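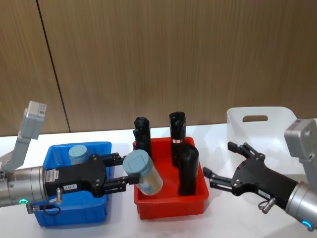 Blue bin, red bin, white tote at the back. Jar with the light blue cap held over the red.

Newsletter > October > Pantry and Packing Table

Quick one from the packing table, I have twenty minutes before the Briem order needs labels.

The bins. We had so many questions after last month that I'm just going to write it down and you can tape it to the wall if you like. Blue is jars coming in. Red is jars going out. White tote is for anything that doesn't belong in either – a sticky lid, a missing date, a jar you're not sure about. Don't guess, tote it. Guðlaug goes through the tote on Friday afternoons and she would much prefer ten maybes than one wrong jar on the shelf at Nesness.

Please stop stacking jars on their sides. I know more fit that way. They roll, and the grainy stuff packs up against the lid and then the first spoonful goes all over somebody's counter. Upright, cap up, one layer. If the red bin is full, it's full. Start another one, there are 2 spare under the table and more in the hallway closet.

Caps. All the light blue caps are the screw kind, quarter turn past snug. Not harder! Steinar had to run four of them under the hot tap last week just to get them open for the taste check. Bergþóra says her hands are not what they were and she'd like to be able to open her own breakfast, thank you. So, snug and a bit.

Numbers for those who like them. We did 200 jars in August and nearly 300 in September, mostly thanks to the Thursday group, who now pack faster than I can print. Vilhjálmur wants 1,000 by January. I said we'd see. That depends on the jar delivery from Hiltel, which was late agian, and on whether we get a second table. If anyone has a white top table about the same height as ours, or a bit lower, call me. We can pick up.

Labels go on AFTER the jar is wiped. Dry cloth, not the damp one. The damp one is for the bins. Front label between the two seams if there are seams, otherwise wherever it sits flat. Date on the bottom in marker. Lenka has bought the good markers and they are in the drawer with her name on it, and they should be in the drawer with her name on it when you leave as well.

Washing the bins – end of every shift, both colors. The ribbed sides catch dust and bits, so use the little brush and go up and down along the ribs, then turn them over on the rack. The tote just needs a wipe. Somebody has been putting them away wet, one inside the other, and then they stick and it takes two of us to pull them apart.

We are keeping the same table by the wood panel wall for now. Yes the light is better by the window but it gets too warm over there in the afternoon and the labels curl.

Still needed: people for Tuesday mornings, a scale that goes past one kilo, clean dish towels, a decent doormat. And whoever borrowed the wide funnel, the Lisomer people are bringing their big sacks on the 12th and we can't fill without it. Leave it on the table, no questions.

Next shift list is on the door. Put your name down in pen please, pencil smudges and then I end up calling everybody.

6 Oct 2023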